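Tralby sim cell – gripper setup, handle grasp

mk_361
Setting up the two-arm cell in Tralby again, purple cabinet, glass grid door. Wrist cams remounted on both sides. Need a sanity check on finger opening before I run 300 episodes.
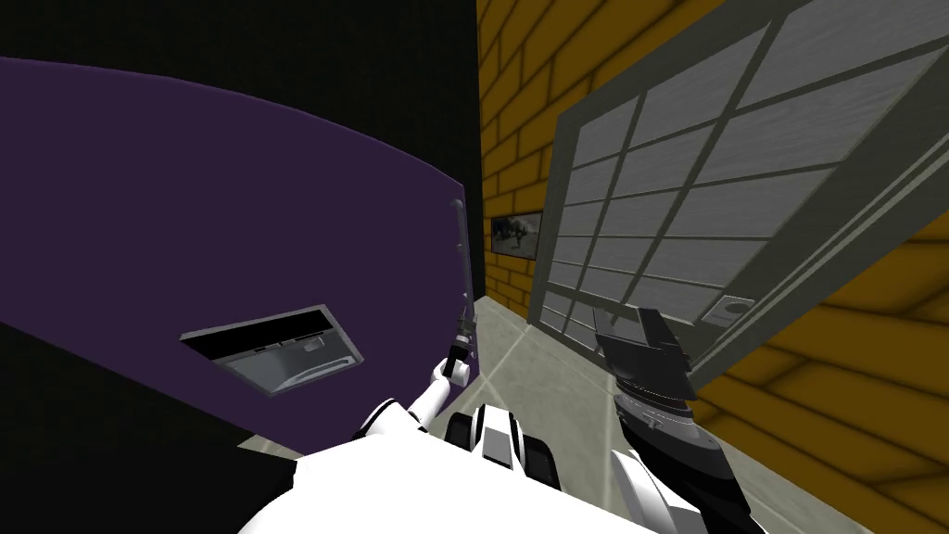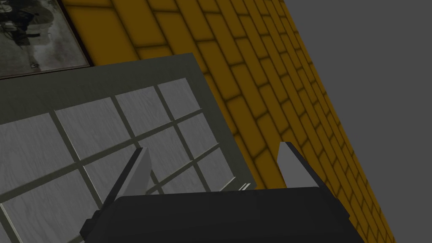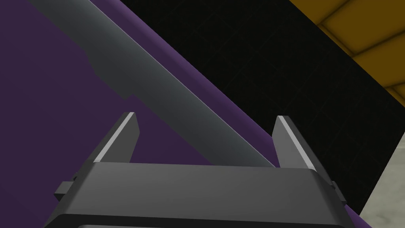
tandov_tom
Check contact stiffness first. Default is way too soft, fingers sink into thin stuff. I run 20 warmup steps too

mk_361
stiffness is fine, same file as December

humphreys7
Disagree w/ tandov – its the wrist offset 9 times out of 10. Rezero both arms, then do 100 and look at teh logs

tandov_tom
ok but rezero wont fix soft pads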